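Kozan – The discount home goods chain Umix is closing its store on the main road at the end of the month, workers were told this week. 14 people lose their jobs. Some had been there since the place opened.

Noman Janjua, store manager, confirmed it by phone. Short call. Said the lease was up and the new rent "was a number we could not make work." Would not give the number.

Everything goes on sale starting now. Kitchenware and toys first, then bedding, then the shelves themselves. Gift cards are good until the doors close, not after. No returns on sale items.

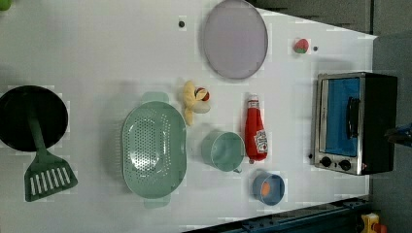
The building belongs to Grondeo, a property firm that bought the whole strip two years ago. Its been raising rents as leases come up. The shoe repair left last spring, the bakery moved across the street. A Grondeo spokesman said in an email that rents on the strip "reflect the market" and that a new tenant is already lined up for the Umix space. He did not say who.

Shoppers were not happy. Ertuğrul Erdem lives two blocks over and does not drive. He buys his pans, light bulbs and school stuff for three kids there. Next closest store with those prices is the other Umix, 11 miles out, and the bus goes twice a day.

"So I pay more at the corner or I lose a whole morning," he said.

A petition asking the town to step in had 1447 names as of last night. Town hall says it has no power over a private lease – but the mayor's office did offer to set up a meeting between the two companies. No word back from ether one yet. 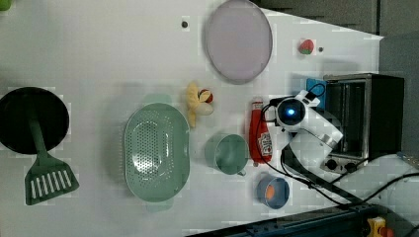
Page last changed: January 2021

Workers get four weeks pay, plus one more for each year on the job, according to a letter handed out to staff. Five were offered spots at the other store. Janjua said two have said yes so far. He has not decided himself.

Gift card questions go to the service desk, open until 6. Layaway customers have to pick up and pay off before closing. There are 341 open layaway orders and the store is calling people now, so check your voicemail.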